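Home Posts Parts Bin Contact

Fasance kitchen kit, second month: fetching and stowing

Last updated: April

I have had the Fasance kitchen kit on loan long enough to stop being polite to it.

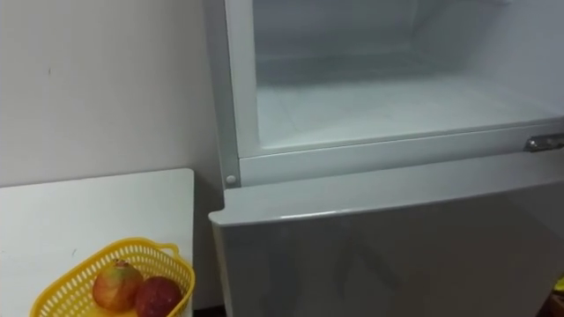

Lihua Long wrote in after the first post to say that the stow routine is the only part worth paying for, and that anyone who buys the kit for fetching will send it back. Her unit misses fewer stows than fetches, by a wide margin. Mine does too, but I don't agree about sending it back.

Some background for anyone starting with this post. The kit is the head camera, the mount, a compute box and a license for the task software, which Fasance calls Lorier. You supply the robot. Mine is the Marwat base with two arms from last year's posts, and the mount went on with the bolts supplied. The price on my quote was $2821, including one year of updates. Shipping was separate.

The test this month was fruit from a basket on the table into the upper compartment of the fridge. I picked it because it puts most of the difficulty in one place. There is a yellow lattice basket on a white table, a white fridge next to it, and an off-white wall behind both. The fruit is easy to segment. The destination is white on white on white.

Lorier wants a placement surface before it will plan a stow. It gets one by fitting a plane to whatever depth it trusts, then looking for an edge to bound it. The compartment floor gave it trouble for the first week. The depth return off pale plastic is thin, and the fit tilted toward the back wall. In the viewer the plane sat almost 12 mm high at the rear, so the arm released early and the fruit dropped the rest of the way.

Two changes fixed most of this.

The first was exposure. The default is auto, and auto meters on the whole view, which in a kitchen like mine is nearly all white. I locked it two stops down. The seams in the compartment floor began to register as features and the fit stopped tilting. The setting is under Camera, then Advanced, and it does not survive a restart unless you also save the profile. The manual leaves out that second step.

The second was the rim. Lorier has an option to use a raised border as the bounding edge in place of the floor itself. It is off by default. With it on, the bottom rail of the compartment becomes the reference, and the planner adds clearance above it. My setting is 20 mm. Less than that and the wrist clips the rail on the way out with a larger piece of fruit.

Fetching is still poor. Pulling a piece out of the basket works if it stands clear of the rim and nothing is touching it. When two pieces sit against each other, the grasp planner picks the gap between them more often than I would like, and the fingers push both over. Fasance support told me a fix is planned and would not give a version number. I have been using the Furkik grasp plugin in the meantime. It is slower to plan and the install notes are bad, but it handles contact better. It needs its own calibration file and will silently load an old one if you leave it in the folder.

Smaller points. The compute box fan is loud at night. The mount holds its angle, and I have not had to retighten it. Log files are plain text and sensibly named, so I could find the early releases without writing a parser. The camera cable is too short for a tall mast, and an extension I had in a drawer caused dropped images until I swapped it for a shielded one.

On Lihua's point: if stowing is the job, the kit is ready once exposure and rim are set. If fetching is the job, I would wait for the update or budget time for the plugin. I am keeping mine through the end of the loan and will run the lower compartment next, with the door starting closed.

Contact | Copyright, all posts | Back to top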